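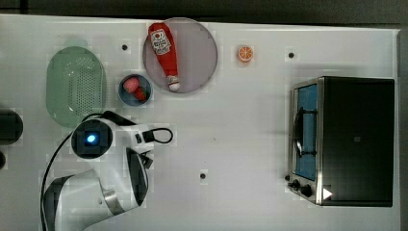 Berus wrote on the article's discussion page that the word "collision" overstates the matter, given that the arm stopped within its force limits and no part of the cell was damaged. The article keeps the term in the sense used by the incident report, where it covers any contact not commanded by the program.

The Bustavik cable snag fault is a failure mode of the Bustavik tabletop manipulation cell, a single-arm research setup used for handling kitchen items and toy foods. In the fault, the cable serving the gripper catches on an object or fixture during a wrist rotation. The cable then pulls tight and the arm carries on moving until the joint torque monitor trips. The fault was first logged in March and was described in a report issued in July 2020.

Background

The cell has one arm working over a white table with bolt holes in its surface. Typical tasks include moving toy fruit between a bowl, a plate and a colander. The gripper cable runs outside the arm and must have enough slack to follow the wrist through its full range. When the wrist is low, this slack hangs in a loop close to the table.

The motion planner, Lalteo, checks planned paths against a model of the arm, the gripper and the fixed equipment. Cables are not part of the model. A path may therefore be reported as clear although the loop passes through space taken up by an object.

Course of the fault

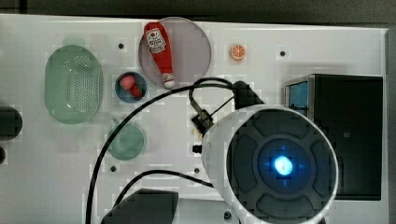 The first logged event took place in run 2243. The program called for a wrist turn followed by a lift, and the loop caught under the rim of a light container during the turn. The container was dragged a short distance and tipped. As the lift began, the cable tightened and pulled on its connector at the gripper. The monitor stopped the arm some 2 seconds later.

Power to the gripper was lost before the stop. The gripper used at the time had no spring to hold its fingers closed, and the object it was carrying fell to the table. The report treats this loss of grip as the more serious part of the event, as the torque monitor does not guard against it.

Cause

The report names the unmodeled cable as the main cause. It also lists the torque threshold, which had been raised to avoid false stops with heavier objects, and a missing strain relief clamp at the wrist.

Corrective measures

The clamp was refitted and the threshold was returned to its default value. Wrist rotation was limited in software when the gripper is near the table. A later release of Lalteo added a padded volume around the wrist to stand in for the cable. The padding lowers the risk of a snag but rejects some paths that are safe, mainly those that reach into deep containers.

The Uzor cell, which uses the same planner, routes its cable through a sleeve along the arm. The fault has not been logged there.

See also

Cable management
Protective stop
Strain relief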